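# Resetting the arms in the simulated apartment

Do this before every batch of tabletop runs. It takes seven steps if you're careful and far more if you're not, which is how this page came to exist.

You need a workstation with the Grastau build, write access to the scene folder, and a scene seed you can live with. We use 1443. Seed 900 loads too, but it starts the robot inside the couch, and the physics engine has strong opinions about that.

1. Load the scene and leave it paused.
2. Switch to the head view. A tilted floor means the neck joint has kept its offset from the previous batch. The apartment is fine. Eusebio once spent an afternoon leveling the apartment.
3. Set both arms to the ready pose, reaching forward, and check the left gripper against the near edge of the table.
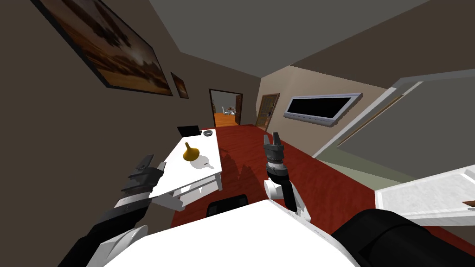

*Maintained by: Simulation Bench, Tadton Robotics Lab*

The left gripper can hover near the table edge. It must not touch. Contact while paused is stored up and paid back with interest the moment you press play, and then you get to go looking for the yellow prop in the next room.

4. Open the right gripper all the way. Fingers up and apart is the correct start. If they come up closed, the config still has the Robles values in it; swap in the Fellard file and reload.
5. Zero the neck. Type the value in. Dragging the slider gets you to something that looks like zero and has four digits after the decimal point.

## Cupboard doors

Doors have their own state file, and it does not care that you reset the robot. Whatever the last person left open stays open, much as in a real kitchen. 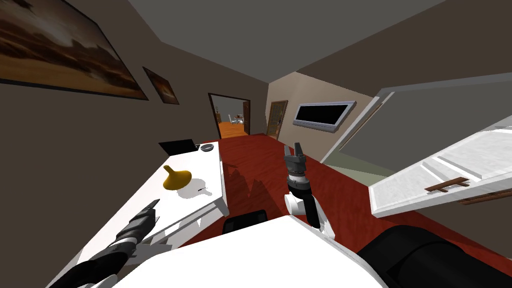 *2 min read*

Two white doors standing open on the robot's right is a leftover, and you want them shut before you move the right arm. The planner treats an open door as furniture. It will route the elbow past it with great confidence and then stop dead.

6. Run `doors --close-all`, then look again from the head view. The command reports success whatever happens. Bożena Kwiatkowski has filed a ticket, number 2482, which has been "in review" since December.
7. Press play and let the arms settle. A little sag at the wrist is normal. A wrist that keeps turning wants its joint limits reloaded, so pause and go back to step 3.

## If it still looks wrong

- **Arm shadows jump around on the floor:** the lighting cache is stale. Clear it. Results aren't affected, only your nerves.
- **Gripper ignores commands:** left and right are swapped in the config. Left means the robot's left. Yes, we have had the meeting.
- **Yellow prop missing from the table:** see step 3, and check the floor.

Save the state under your own initials. Anything called `final_good` gets deleted when the disk fills up.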